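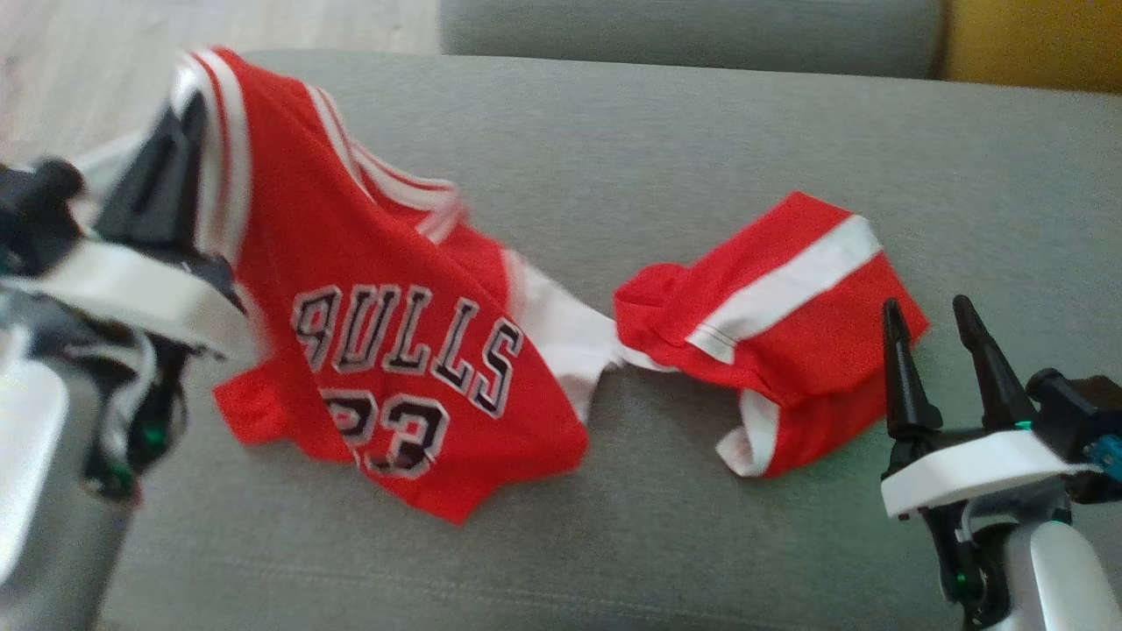 What happens to a gripper when the emergency stop is pressed?

On the two-armed machines used at the Clerkance laboratory, the arms lock in position and the fingers keep whatever grip they had at that moment. The fingers open only after a person at the console has cleared the stop and sent a release command.

Visit to the Clerkance Laboratory, Flerkthorpe

Members of the Brorna Technical Safety Forum visited the Clerkance laboratory at Flerkthorpe in February. The visit was arranged at the request of the laboratory, which had offered to present its findings on a release fault recorded during garment-handling trials. The delegation was led by Rania Zein and received by Imad Srour, head of operations, and Yuxi Lü, who is responsible for the control software.

The laboratory occupies the upper floor of the former Bosman warehouse. Work there is limited to household tasks: sorting and folding clothing, clearing seats and beds, and moving light objects between rooms. Sportswear is used heavily in the trials. Mr. Srour explained that thin, slippery fabric slides over itself and tends to bring neighboring items along when one corner is raised, and that it shows up weaknesses in grip control sooner than towels or cotton shirts do.

The fault

During a folding session last fall, an operator saw that the left arm was pulling a shirt across a seat cushion while the right arm was still closed on the same shirt. The operator pressed the emergency stop. Both arms locked as designed, with the fabric stretched tight between them.

A technician, Afaf Nasrallah, then approached the station to free the garment by hand. The stop was cleared from the console while her hand was still near the left gripper. The left arm completed the last few inches of its interrupted motion before the release command reached the fingers. Ms. Nasrallah received a bruise to the thumb and returned to work the same afternoon. She took part in our discussion and has agreed to be named in this report.

The laboratory's review found two separate causes. The first was in the software. When a stop was cleared, the controller resumed the stored motion and handled the release command afterward. Dr. Lü showed us the relevant log, in which the delay between the two events was 800 milliseconds. The second cause was procedural. The written instructions told staff to wait for the stop to be cleared but did not say who was to confirm that the area was free of people.

The logs also showed that the tension reading on the left arm had been above its warning level before the stop. The warning appeared on a secondary screen that the operator was not required to watch.

Changes made

The stored motion is now discarded whenever a stop is pressed. The laboratory repeated the stop and release sequence 4000 times on a test stand and recorded no further movement of the arms. The tension warning has been moved to the main screen and is accompanied by a tone. The person nearest the machine now holds a key without which the stop cannot be cleared.

We watched 28 cycles at two stations. The stop was pressed on four of them at our request, and on each occasion the arms remained still until the release command was given. On one cycle a sleeve slipped out of the fingers and the operator started again.

Points raised by the delegation

Lina Chamoun asked whether garments with cords or straps had been tested, as these can loop around a finger and stay caught after it opens. They had not. Dr. Lü agreed to add them to the test plan and to send the results to the forum.

Ms. Zein observed that the key is kept on a hook beside the console, where the operator can reach it without leaving the chair. Mr. Srour accepted the point, and the hook is to be moved to the station side of the barrier.

The delegation also asked for a copy of the revised written instructions. These were supplied before we left and may be consulted at the forum office. A follow-up visit will be scheduled once the results for cords and straps have been received.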